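Gauge first, pattern second

Krešimir Vukadinović has written knitting patterns for Stostia for 19 years, and he still starts each one with a washed swatch. "An unwashed swatch measures the yarn on the day it left the cone," he says. "The wearer gets the washed one."

Cables are his main subject. Each crossing pulls the fabric inwards, so a cabled front needs more stitches than a plain one of the same width. For a medium size he casts on 182 stitches where stocking stitch would need far fewer, and he adds the extra in the first row above the rib. "Put them in the rib and the hem flares. It is a common fault in older leaflets."
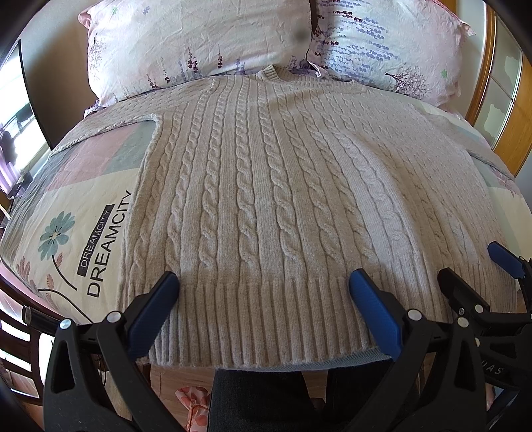
He measures flat, never on a hanger, and leaves the piece overnight before taking the width at the chest. Wool from the Skalley mill relaxes in length more than in width – his January notes allow one extra row in every 100.

Yarn quantity is the figure readers query most. His last sample weighed 449 grams, sewn up and with the ends woven in. "I print the weight as it stands on the scale," he says. "Then I tell people to buy one more ball from the same dye lot."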